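Unit 4: Brushes and Combs
Handout for the evening section, Introduction to Salon Practice
Instructor: Marjorie Cheetham

Read this before the Sunday practical. You will need your own kit brush, a tail comb, an old toothbrush you don't mind using up, and a dark towel. The supply cupboard has spare towels but not many.

4.1 Where we are

Last unit covered the hair shaft: cuticle, cortex, medulla, and why a raised cuticle feels rough when you slide your fingers up toward the scalp. This unit is about the tools that touch that cuticle most often. A client may be in your chair every six weeks. She uses her brush at home every day. If she is using the wrong one, or using the right one badly, you will see it at the ends and around the hairline.

You are expected to be able to name the parts of a brush, pick a brush for a hair type and a task, clean each kind properly, and explain all of this to a client without talking down to her.

4.2 Parts of a cushion brush

Head: the wide end that holds the cushion. On a paddle brush the head is broad and fairly flat. It may be oval, square or rectangular.

Rim: the edge of the head that surrounds the cushion. On a wooden brush the rim is usually cut from the same piece as the handle.

Cushion: the flexible pad the pins are set in. Most are rubber. There is air behind the pad, and it gives when the pins meet resistance.

Pins: the stiff parts that go through the hair. We say "pins" for wood, metal and hard plastic, and "bristles" for boar hair and soft nylon. Clients will call all of them bristles. You don't need to correct them.

Tips: the ends of the pins. They may be plain, rounded, or finished with a ball. A ball tip spreads the pressure on the scalp.

Vent hole: a small hole in many cushions that lets air in and out as the pad flexes. It also lets water in, and this matters for cleaning (see 4.6).

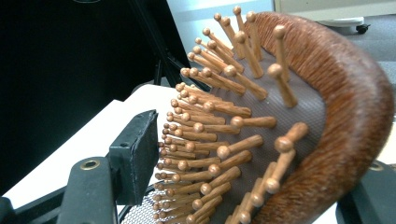

Fig. 4.1. Paddle brush with wooden rim, rubber cushion and ball-tipped wooden pins.

Look at the angle of the pins in Fig. 4.1. The cushion has a gentle bulge to it, so the pins splay out in different directions. When the brush is drawn through hair, the pad flattens a little and the pins come closer to parallel. When it leaves the hair, the pad springs back. A brush with a hard base can't do this, and all of the pull goes to the root.

Look also at how close the pins appear on one side and how open they appear on another. Much of this comes from the viewing angle. To judge pin spacing, hold the brush so you are looking straight down on the pad. Students often call a brush "dense" after seeing it from the side.

4.3 Types you will find in the kit room

Paddle brush. For detangling dry or nearly dry hair, and for smoothing medium to long hair. The wide head covers a lot in one pass. It is not much use on short layers or close to the nape.

Vent brush. Open back, widely spaced pins. For rough drying. Gives lift, not polish.

Round brush. For shaping with a dryer. The diameter decides the bend. We will spend all of Unit 6 on this, so don't worry about it now.

Boar bristle brush. For moving oil from the scalp down the shaft and for finishing. It will not detangle. If a client says her boar brush "does nothing," she is probably using it first when it should come last.

Tail comb and wide-tooth comb. The wide-tooth comb is the default for wet hair in this course.

The paddle brushes in the kit room are Grulteck (plastic pins) and Estrella (wooden pins). The Pidar round brushes stay in the locked drawer until Unit 6.

4.4 Wood, plastic or metal pins

Wooden pins are usually thicker than the other two. They slide easily through dry hair and feel soft on the scalp when the tips are in good shape. They do not conduct heat well, which is why some stylists like them for clients with tender scalps. They should not be soaked.

Plastic pins are cheap, light and easy to disinfect. The weak point is the tip. On low-cost brushes the ball is a separate bead of resin, and once it comes off, the bare pin scratches. Run your palm over every plastic brush before you use it.

Metal pins heat up under a dryer. They hold up well and go through thick hair, but they are a poor choice for fine or bleached hair.

Static depends on the hair, the air and the pin material together. In December, with the heating on, plastic pins on fine dry hair will give you flyaways. Try wood first, and a small amount of leave-in.

Clients will ask whether wooden brushes "make hair grow." They don't. Brushing moves loose hair, oil and dust. Say that much and leave it there.

4.5 Brushing technique

Work on dry hair for this exercise.

1. Check the scalp and hairline first. Do not brush over broken skin.
2. Section the hair into four with the tail comb.
3. Take the first section in your free hand, a few inches above the ends, and hold it firmly. Your hand takes the pull.
4. Brush out the ends below your hand with short strokes.
5. Move your hand up and repeat until you reach the root.
6. When the section runs free, make long strokes from root to end with the pad laid flat.
7. Release and go on to the next section.

Common faults from last term: starting at the root, tipping the head so that only the edge row of pins is working, and speeding up on the last section. If you hit a knot, stop, put the brush down and open the knot with your fingers or the end of the tail comb.

You may have heard of a hundred strokes a night. Too much brushing wears the cuticle. For most clients, enough to detangle and smooth is enough.

4.6 Cleaning

After every client, remove loose hair. Slide the tail of the comb along the base of the pins, lift, and pull the hair away in one piece if you can. On closely set pins work from the rim in.

For plastic brushes, wash in warm water with a little shampoo, rinse, then immerse in disinfectant for the time stated on the label. We use Dosevura at the dilution on the wall chart. Mix 500 ml at a time and throw it out at the end of the session.

For wooden brushes with a cushion, do not immerse. Water goes in behind the pad and stays there, and the wood swells around the base of the pins. Dip the toothbrush in soapy water, shake it off, and scrub between the pins with the head tilted down. Wipe the rim and each row of tips with a damp cloth. Dry pins down on a towel, away from the radiator, overnight.

Porous tools are harder to disinfect than plastic ones. For that reason the wooden brushes are for mannequin work and for your own hair only. Do not use them on clients in the training salon.

Throw a brush out when the cushion is cracked, when pins have sunk and won't come back up, when tips are missing or split, or when it smells after drying.

4.7 For the practical

Bring the record sheet from page 11 of the workbook. For each of three brushes, write down pin material, tip shape, cushion or hard base, condition, and one client you would use it for. One line for each is fine. Then brush out one mannequin section using the steps in 4.5 while your partner watches your holding hand.

The mannequins have been tangled already. Please don't add to it.

Written work: one page on how you would explain brush choice to a client with long, fine, color-treated hair. Keep it under 900 words. Hand it in at the start of the next class.

Next unit: shampoo chemistry. Read the chapter on surfactants and bring any bottle from home with the ingredients list still readable.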